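# In defense of the boring example

A machine that learns from examples has to get them from someone, and for a good part of last May that someone was me. I have a master's degree. I spent the spring guiding a robot arm around an air hockey table.

We needed examples of the arm moving over the table from one taped region to another. You bring the gripper to a start position, you guide it to where it should go, you save the run, you do it again. At the end we had 2,967 of them. I would like to report that I became wise somewhere in the middle, but mostly I became fast, and getting fast was the problem.

A person who does the same thing many times gets good at it. The approach gets shorter and the hesitation goes away. By the second week my runs were lovely. Man-sik Won, who was training the model on whatever I gave him, looked at a batch and asked if I had been copying and pasting. I took it as a compliment, and it wasn't one. The model had learned to do exactly what I did from exactly where I did it. Start the gripper a hand's width to the side and it behaved like a tourist who has memorized one sentence.
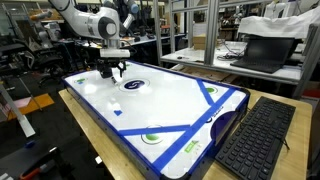 *The arm over the far end of the table. All the tape is ours.*

So we threw out my best work. Man-sik kept the first 219 runs, the ones I had been embarrassed by, in which the arm wanders off toward the wrong rail and has to be talked back. Those were full of useful information, namely what to do when you are somewhere stupid. I then had to produce more of them on purpose, which is harder than it sounds. Try making an honest mistake on a schedule.

What bothers me is how little of this shows up when people in our field talk. I sat through a talk by the Werkton people that gave the network 20 slides and the data 2, and one of those was a pie chart. Somebody asked who had done the collecting. The answer was "students," in the tone you would use for "electricity." I have read the Bidura write-up three times and still can't tell you whether their examples came from one patient person or a dozen impatient ones. I think that matters more than the learning rate, which they give to five decimal places.

The usual reply is that scale takes care of it. Collect enough and the quirks wash out. Maybe they do, if you have a building full of arms and a different person on each. Most labs have a table, some tape and whoever lost the argument. In that case more data means more of me, and I can tell you from nearly a month of watching that I always swing a little wide on the left.

I would ask for some modest things. Say who did the demonstrations and for how long at a stretch. Keep the ugly runs, and label them so the next person doesn't clean them out. Swap people before they get good. Song, our name for the second batch, was collected by four of us in short turns, and it's a mess to look at. It also trained a better policy than my month of beautiful ones, a fact Man-sik brings up at lunch.

We move on to Paltley next, with new tape and a new set of regions. I've asked to go first, while I'm out of practice.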